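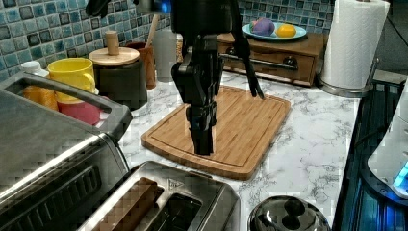
Walk-round, Delatden holiday lets, end of season. Units 1 to 5 plus the laundry. April. Started 2pm, ran over. Tick = fine, X = needs doing, ? = couldn't check.

## Kitchens

- [x] Extractor filters degreased. Kudik one still tacky round the edges, will pass but do again before June
- [x] Fire blanket on wall, tape pulls freely
- [ ] Fire blanket in Herkden is BEHIND the fridge. Move it to by the door, hook already there
- [x] Chopping boards, no deep cuts or splits. Oil the wooden ones, they've been dishwashered again, put the sign back up
- [x] Knives in block, none loose in drawers
- [ ] Kettle lead in unit 2, outer sleeve nicked near the plug. Taken out of use, need new kettle
- [x] Worktop joints and sealant. Bit of black mould behind taps in unit 4, scrubbed, see if it comes back

Comment: under-sink cupboards are where guests put everything they don't want. Found a bag of charcoal and half a bottle of drain cleaner next to each other. Drain cleaner is not to be left in any unit, not even on the top shelf. Goes in the laundry, locked.

## Smoke, heat, CO

- [x] Heat alarms in all kitchens, tested by button
- [x] Smoke alarms, landings and halls
- [ ] Smoke alarm Kudik upstairs chirps. New battery put in, still chirps. Replace whole unit, date on back has gone past
- [x] CO alarm by each stove
- [ ] CO alarm Herkden: sat in a drawer. Screwed back up but the bracket is cracked, so thats temporary

## Stairs and outside steps

- [x] Handrails solid
- [ ] Unit 3 back steps, slimy. Pressure wash and put grit strips down. Two treads lifting at the front edge
- [x] Outside lights come on at dusk
- [?] Light over bin store. Too bright out to tell, go back after 8pm
- [x] Gate latch, pool side. Closes by itself from fully open and from just ajar

## Electrics (looking only, not testing)

- [x] Sockets, no scorch marks, no wobble
- [ ] Double socket behind sofa in Kudik, faceplate cracked. Taped over, breaker off, electrician to do
- [x] No extension leads plugged into extension leads. First time ever
- [x] Consumer unit cupboards clear, except Herkden which had the ironing board and the hoover in. Moved

## Water

- [x] Ran all taps and showers 5 mins, empty units first
- [x] Shower heads descaled
- [ ] Hot tap unit 1 bathroom far too hot, blending valve wants adjusting. Warning label on for now
- [x] Stopcocks turn. Unit 4 stiff, worked it back and forth a few times

Meter reading at the yard 1425. Write it in the book as well please, last time it only went on the sheet and then the sheet went missing.

## Laundry

- [x] Dryer lint traps empty
- [ ] Dryer vent hose, kinked flat behind the machine. Pull out and refit, do this before anyone uses it
- [x] Extinguisher, needle in the green, pin and tag in place. Tag no. 127
- [ ] Floor by the sink lifting, trip edge. Mat is NOT a fix, it makes it worse

## To buy

Kettle, smoke alarm, CO bracket, grit strips, board oil, sealant (white). Try Hồ first for the alarm, they had the right base plate last time so no need to redrill.

## Do before guests in

1. Dryer hose
2. Unit 1 hot tap
3. Kudik alarm and socket
4. Unit 3 steps
5. Herkden blanket and CO bracket

Rest can wait till after the first changeover. Didnt get into the Herkden loft, hatch is painted shut, needs a knife run round it and a proper ladder.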